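Grippers in Practice: Notes for Session 6
Instructor: Meinrad Trummer
Last revised 10/3/22

Read before the lab. Bring the comparison sheet from last time, filled in. If you left the "would I buy it" box blank, fill that in too.

1. Why we compare at all

Every gripper on the market has a video in which it works. A video tells you that the gripper closed on that object, from that side, at least once. It tells you nothing about how many tries came before, who was driving, or what the object weighed. Keep this in mind when you read the vendor sheets in the folder. Miklós Lengyel's group went through the same sheets in August and marked every claim that had no test condition attached. There is a lot of yellow on those pages.

2. The candidates

We look at two devices this term, both parallel-jaw.

Zustari. Motor-driven, mounts on the arm, closes on command. The sheet lists a grip force but does not say where on the finger it was measured. Near the tip you will get less. How much less is the first thing you should find out.

Piteo. Hand-held, worked by the operator's fingers, no arm needed. You hold one in each hand and do the task yourself. The selling point is speed: you can collect trials without waiting for an arm to be set up, homed and stopped every time something slips. I believe the speed. I am less sure that what works in the hand carries over to the arm, and the sheet skips that question completely.

Neither one is the "universal" gripper. If a sheet uses that word, write down which objects were left out.

3. What counts as a trial

A trial starts when the fingers leave the rest position and ends when the object is released at the target or dropped. Touching the object and backing off counts as a failed grasp, even if the second attempt is perfect. Students argue about this every year. The rule stays.

Run 10 trials per object per gripper. Write down failures as they happen. Do not go back over the recording later and decide that some of them were "setup problems."

Last year's sheets from all groups came to 961 trials. In 19 of them the result box was empty, and all of those were on hanging objects. I don't think that is chance. Hanging objects swing, people get annoyed, and the annoying trials are the ones that don't get written down.

4. Hand-held against arm-mounted

Three things change when you take the gripper off the arm and put it in a person's hand.

Your wrist is better than the arm. You will tilt, give way and correct without knowing you did it. A grasp that looks easy may depend on a wrist movement the arm can't make.

You can see more than the camera can. You will lean over to look behind a stand. The camera on the arm won't. If you moved your head to finish the task, note it.

You get tired. Grip quality in the last few trials is worse than in the first few, and the order of objects matters. Shuffle it.
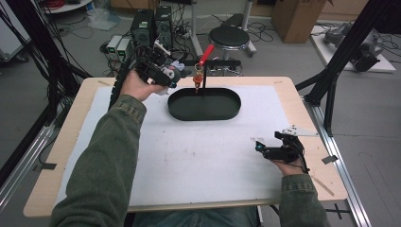
Does a good result with the hand-held gripper mean the arm will manage the same task?
Only if the arm can reach the same poses and the controller can follow the same path at a speed that still works. Check both before you claim anything. A recorded motion that puts the arm's elbow through the table is no use to you.

5. Controller settings

Leave the Dobos controller on its default profile for the first round. The manual recommends a "tuned" profile for light objects, and the vendor's numbers were all made with it. Run the default first, then the tuned one, and report both. If the tuned one wins on light objects and loses on everything else, say so in the same sentence.

Loop delay is limited to 450 ms in our setup. Above that the controller stops the arm and the trial is void. Void trials go on the sheet as void, with the time.

6. What to hand in

One sheet per gripper, with the failures described in words ("slipped off left finger on lift" is fine, "bad grasp" is not)
A short paragraph on which vendor claim you could not reproduce
The object order you used

Reports go in the Trernano folder under your group number. I don't read slides.

Next session: cameras, and what happens to your depth values on shiny things.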